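Surnow tabletop set - README and house rules

We use cookies to keep you signed in and to remember your settings. Accept all / Manage choices

Version: September 2021
Kept by: Geeta Dhillon
Replaces the February note. Delete your copy of that, it had the wrong file layout in it.

Quick version

Hand-held two-finger gripper recordings, tabletop work, one-handed and two-handed. 713 episodes in the main folder. This file is mostly the rules for making them and the rules for using them. Data card bits at the end. Written in a rush before handover to Rastogi, so shout if something is unclear and I'll fix it.

Before you record

Read the whole section once. After that the short list taped inside the kit lid is enough.

Same table, same position, every session. Grommet hole at the back, away from the operator. If the table has been shifted, push it back to the tape before anything else, and redo the reference clip.

Marker cubes: check the faces. A scuffed face gets replaced, not wiped and hoped for. No tape over the pattern, no stickers, no pen. Check that the cube doesn't turn on its mount when you nudge it. If it turns, the session doesn't start.

Fingers: both pads seated, nothing stuck to them. Open and close fully three times. Listen for the click you shouldn't hear.

Cables: anything plugged into a gripper drops below the table edge and stays off the work area. Floor cables get pushed back from your feet. I know the floor is a mess at the moment, there is a job open for it.

Things at the back of the table may stay if they stay for the whole session. Drinks bottles, vases, whatever. Background clutter is allowed and Drosent asked for it. What isn't allowed is moving it halfway through. Lids on.

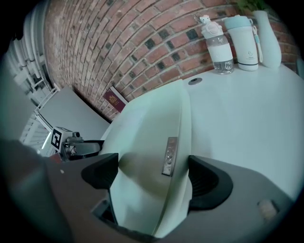
Grip the part before you lift it, and hold for a beat once it's closed. The beat matters when we cut episodes later - the cutter looks for a stretch where the finger gap doesn't change. No beat, no clean cut, somebody does it by hand. Usually me.

Don't squeeze a housing to the stop. Close until it holds, then leave it. We have had cracked shells and a cracked shell is a ruined batch, as every episode after it shows a different object from the one in the object list.

Metal plates and shiny bits: turn the part if the ceiling light is coming straight back at you. Small turn is fine. Don't cover them up.

Two-handed work

Both grippers start over the table, apart, fingers open. Wait for the start tone. Then go.

Keep the cubes facing where the overhead view can find them. The commonest fault by a long way is one wrist rolled so far that its cube shows only an edge. Second commonest is one forearm across the other. If you need to cross, cross slowly and uncross before the next grasp.

Boards and trays lie flat. If a step needs the board lifted, that's a separate task name, not a variation. Loose paper on the board is OK only when the task sheet says so.

Sit down. Chair in close, feet clear of anything on the floor. Standing episodes go in their own folder and the two do not get mixed, the viewpoint is too diffrent.

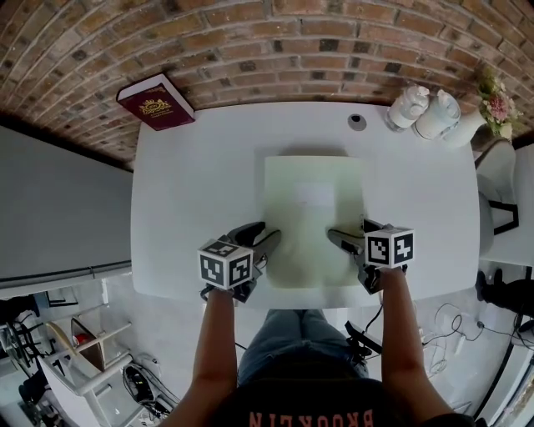 Fig. 2 - Two-handed work: a hand-held gripper on each side, a marker cube on each, green-white board flat on the table.

Stopping

Anyone can call stop. You don't have to give a reason and it doesn't go in the log against you. Stop means grippers down on the table, hands out, then talk.

Stop always if: a cable is pulled tight, a cube has come loose, something is rolling, somebody has walked in and isn't on the consent sheet.

Bad episodes: keep the recording, tag it "fail", carry on. Don't delete on the spot. We lost a good chunk of useful failures that way in the first weeks and they were the ones Kalia wanted.

Breaks after every 30 minutes with the grippers. Two-handed is heavier than people expect. If your wrist hurts, you're finished for the day, put it in the book.

Privacy

Faces are the obvious one. Less obvious: screens, post, bank cards, travel papers, badges, anything with a name or number on it. Default is clear it away before the reference clip. If it was in view, raise it in the session note and the reviewer decides whether to blur or drop. Front covers only, closed - reviewer may pass it. Open pages, always dropped.

Clothing with printed words is fine. Don't wear a name badge.

Operators sign once per project and can withdraw. Withdrawal means all their episodes go, including the copies at Rastogi, and the version number goes up.

Review

Every episode is looked at by someone who didn't record it. Play it at normal speed once, then step through the grasps. Check in this order: consent, privacy, cubes, cut points, task name. Fail on the first one and you can stop there.

Reviewer initials go in the review column. Blank column means not reviewed, and not reviewed means not shared. No exceptions for deadlines (we've tried it).

Data card

Name: Surnow tabletop set
Episodes: 713, all reviewed
Raw clips before cutting: 1,864
Task families: four - pick and place, hold and turn, two-handed hand-over, board work
Storage: 800 GB for the full set, so ask before you copy it to a shared drive
Views: hand-held gripper view, head view for part of the set. Gripper view is very wide, straight lines bend and the edges go dark. Not corrected in the files. Calibration is in the calib folder.
Labels: task name, start and end of each grasp, pass or fail
Not in the set: sound, force readings, operator names

Good for: learning grasps from a person's hand, checking marker tracking, practice cuts.
Not good for: anything about people. Don't use it to measure operator speed. That was promised to operators in writing and the promise goes with the data.

Known problems: too few lighting conditions. Mostly one room, one wall behind. Right hand does more than its share of the work. Some early task names have a space at the end, strip it on load.

Changes: send to Geeta with the episode number and one line on whats wrong. Don't edit the files in place.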